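Mersha gripper pair: long-term review
Posted 13/09/2018 by Tekle Tekleab

Rating: 4 out of 5

I love these grippers, and I want that said before I get to the fault. We bought a pair for our shirt-folding work at Osness, and for picking up the edge of a thin cotton hem nothing else we've tried comes close. The older Arnell hands would scoop up half the shirt. The Mershas take a corner and keep it!

Fitting was easy. Both went on the arms in a morning, the software found them straight away, and the manual is written in proper sentences (Maddale, who sell them over here, will send a printed copy if you ask). They have done more than 2,000 folds for us. The best bit is the two-handed lift, where each hand takes a bottom corner and the hem goes up in one go. Polo shirts are our hardest item on account of the collar, which likes to bunch, and even so the body of the shirt comes out nice and flat most times.

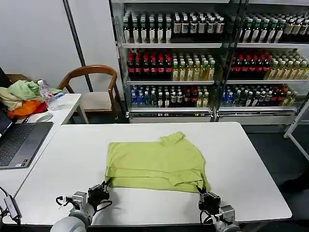

What went wrong

In the second month the left hand began to hang on. It would close on a corner, get the command to open, report that it had opened, and stay shut. The arm then set off for its next position with the shirt still in its fingers. Usually that just meant a ruined fold and some muttering. Once it dragged the shirt right across the table with the other hand pulling against it, and I hit the stop button. I didn't enjoy that one bit.

The cause was a cable. Ours had been looped too tightly, and whenever the wrist turned past a certain point the signal dropped for a moment. Fair enough, partly our doing. My grumble is that the hand keeps repeating its last good reading when the signal goes, so the arm carries on as if all is well. For something with fingers that strong, I'd expect it to stop and complain.
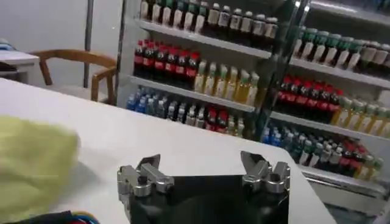
Maddale were brilliant about it, I must say. They sent a longer cable and a software update, and with the update fitted a lost signal now halts the arm within 100 milliseconds. We ran some 600 folds afterwards, with me turning the wrist as nastily as I could, and didn't get one false "open".

If you're buying a pair, check which version you've got before you switch on, leave plenty of slack at the wrist, and keep your hands off the cloth while the arms are live. I'd still buy them again tomorrow. The missing star goes back on when the update comes fitted from new.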